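Home | Features | Interviews | Tooling | Archive | Subscribe

Seven pieces and a lot of software: a sceptical afternoon with the Kotulus planner

The controls engineer I've come to see would prefer not to be named, and for the first ten minutes would prefer not to talk about the robot either. She wants to talk about logs. She works at Eltora on Kotulus, the planning layer that is meant to let two arms share one job without a person writing out every move, and she has 3,569 recorded attempts on disk.

"People ask for the success rate," she says. "I ask them, success at what? Picking up a triangle? Setting it down? Setting it down the right way round? They're separate programs with separate ways of going wrong."

I've sat through enough planner launches to be wary, and told her so. The job is a children's tangram, flat coloured shapes that go into a square wooden tray. My kid could do it at four. She agrees that this is the point, and then spends a good while on why it's miserable for software. The pieces are thin. They lie flat, so there's not much to grip. And a dark glove coming down over a small triangle hides the very thing the perception code is supposed to be tracking.

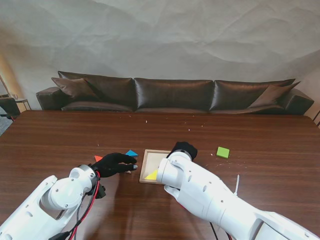

What the cameras know

Perception comes from Bassey, a pose estimator the team licensed and then, by her account, half rewrote. It matches colour first and outline second. I asked what happens when a hand covers part of a piece.

"It guesses from the last clean view, and it attaches a confidence. The confidence is the bit I argue about. For months it was telling the planner 'very sure' about pieces it hadn't properly seen in two seconds."

The fix was dull. Any pose older than a set age gets marked stale, and the planner has to look again before it commits an arm. That slowed everything down. She was told it spoiled the demo, and she left it in.

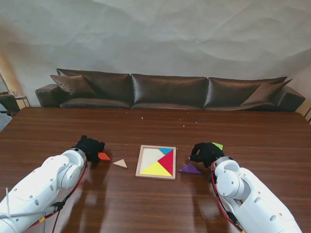
Kotulus itself is less mysterious than its brochure. It keeps a list of pieces still to be placed, works out which arm can reach which, and searches for a pair of motions that don't cross. If the search hasn't finished in 30 milliseconds, it falls back to moving one arm while the other holds still. I suggested that a cheap two-armed scheduler could do most of this with a lookup table.

"Most of it, yes," she says. "We tried one. It was fine until a piece got nudged, and then it was hopeless."

How often does the fallback kick in? She looks it up instead of giving me a round figure: 1,334 of the attempts used it at least once. That's more than a third, for a product sold on bimanual coordination. She doesn't dispute my arithmetic. She'd like the brochure changed.

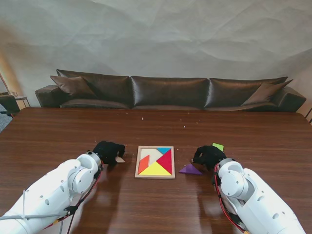 The left gripper holding a pale piece just clear of the table, with the tray part filled.

Grasping is where she gets most animated. The soft fingers are forgiving, she says, and that makes the controller lazy. A bad grasp often works anyway, so the log records a success and nobody tunes the thing that was wrong. She now has Pluvley, the in-house replay tool, flag any grasp where the measured finger position disagrees with the commanded one, whether or not the piece ended up where it should. The first run turned up 38 different faults in code everyone had considered finished.

I still don't know who buys this.

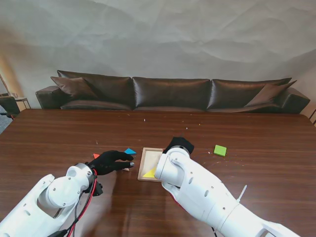

Yellow triangle in the tray, blue and red ones beside it, and the left hand over a small white piece.

She doesn't claim to know either. The pitch is kitting and light assembly, where parts are mixed and the order changes. My objection is that those customers already have fixtures, and a fixture doesn't need a confidence score. Her answer is that fixtures cost money every time the part changes, and that she'd sooner be judged on changeover time than on puzzles. Fair enough, but there were no changeover figures to show me. Those are promised for November, along with a version of Kotulus that replans while an arm is already moving.

"Come back then," she says, "and bring a tangram we haven't trained on."

I've already bought one.

Recent interviews
Who tests the test rig?
Motion planning on a small budget
Calibration, again
The trouble with simulated friction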